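Two Arms, One Ring: Final Report of the Handover Team
Robotics Project Course, Brevutcombe
Submitted 17/01/2023
Team: Thaís Magalhães, Oluwatosin Usman, Rebecca Rinaldi

1. What we said we would do

Our proposal from September promised a two-arm system that could pick up a ring, pass it from one arm to the other, and hang it on a peg, 27 times in a row without a human touching anything. We also promised to sort the rings by size afterward. The sorting is covered in section 5, which is short.

2. Setup

We used the pair of arms at the shared bench and wrote our own control code, which we named Pomare after losing a vote to ourselves. The left arm is the giver and the right arm is the taker. Both were driven by hand for the first weeks, so that we could record what a decent handover looks like before asking a computer to do one. Oluwatosin turned out to be the only one of us with steady enough wrists, and his recordings make up most of the training set. Rebecca's were kept as a record of things to avoid.

The rings were chosen because they looked easy. A ring has no front, no back and no handle, and we took this as good news. The trouble is that a ring held by its rim can swing, and a gripper finger coming in from the other side has to guess where the rim will be by the time it arrives.

3. The handover

We broke the motion into approach, contact and release. Approach worked early. The giver holds the ring up over the middle of the table and the taker comes down toward it at an angle, slowly enough that visitors tend to wander off.

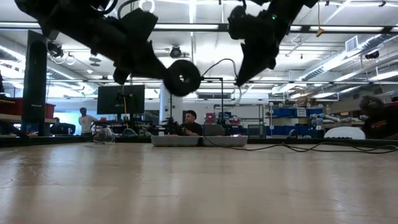 Too slowly, according to Neusa Rangel, who wanted to know at the midterm review why the second arm needed so long to make up its mind about an object that wasn't going anywhere. We replied that it was being careful. She asked whether we had measured that or were being polite about it, and we went away and measured it.

The pause came from our own code. Pomare checked the position of the ring, moved a little, and checked again, and we had left in a wait of 2 seconds between checks from the first day of debugging. Taking it out made the arm much faster and also made it miss. We put half of it back.

Contact was the hard part. If the taker closed before the giver let go, the two arms pulled against each other until one of them tripped its force limit. If the giver let go first, we had a ring on the floor. Thaís wrote a rule that made the giver wait for a light tug before opening. This is how people pass each other scissors, and we are a bit embarrassed that it took until December.

4. Results

Over the last round of testing we ran 70 handovers. Most of the failures happened at release, with the ring tipping off the taker's finger. Our longest clean streak was well short of the promised 27, and it ended when someone unplugged the wrong thing. We have agreed not to look into who.

5. Sorting

Not done.

6. What we would change

Start with the tug rule. Label the cables. Write the test log in a file that all three of us can open. The next team is welcome to Pomare, all 2,000 lines of it, including the comments, some of which are apologies.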